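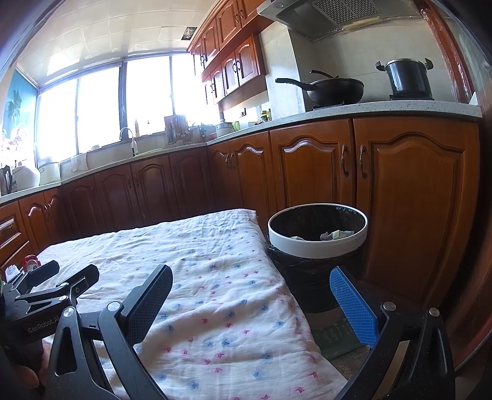 How do I get a tea stain out of a printed cotton cloth? Cold water first, from the back, then soak it in bicarb.

What you need: bicarb, washing-up liquid, a bowl, old towel.

1. Blot it. Don't rub.
2. Cold tap through the back of the stain till it runs clear.
3. 500 ml cool water, two spoons of bicarb. Soak 90 minutes, longer if the tea was milky.
4. Dab of washing-up liquid, work it in with your fingers. Go easy on coloured prints, they can fade.
5. Rinse, wash at 30, dry flat out of teh sun.

Still there? Same again before you iron. Heat sets it.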